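Microwave task, planner keeps knocking the gray block
Forum: Sim and Control

vdanzer, 7 September 2022
Running the kitchen task in Lerker with the Prendwood planner. It fails in 80 of 436 episodes, nearly all with the microwave door open. Head view from one episode:

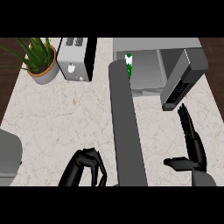
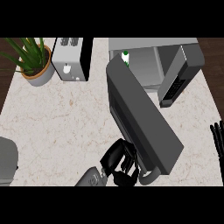

My guess is the collision margin on the hands. I have it at 2 cm. Has anyone run it higher?

mbrunner
I don't think it's the margin. Check whether the planner updates the door angle after the door opens. Mine kept the closed door mesh until I forced a scene refresh.

ledesma_k
Disagree. I refresh every step and still get contacts. A bigger margin on the fingers fixed most of them.

vdanzer
Refresh was off. Turned it on, same seeds, down to 87 contact events in the log. Will try the margin next.

mbrunner
Change one at a time or you won't know which did it.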